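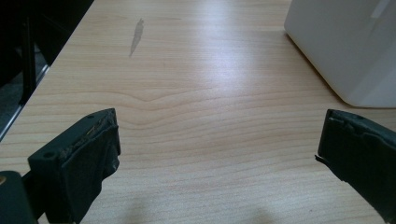
Most wooden desks are given up on too early. Kwadwo Dramani has repaired office furniture at Iltberg for 15 years, and he says the usual complaint is a mark on the top. A narrow greyish streak, wide at one end and thin at the other, can look like a dried water mark or like a scuff in the finish, and the two need different treatment. He starts with a soft cloth and works along the grain – never across it. If the streak stays put after that, he leaves it for a day and looks again in better light, away from the glare.
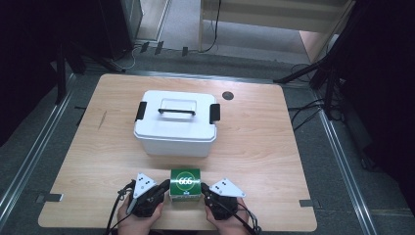 The second complaint is clutter. Dramani's colleague Bayu Osman tells customers to keep one lidded box on the desk, with a handle and proper latches, and to put every small carton and loose item into it before going home. It takes him nearly 7 minutes on a bad day. He also likes a cable hole near the back edge, as it keeps leads off the working area. A new top from Iltberg costs 40 pounds more than a refinish, and Dramani still talks most people out of buying one.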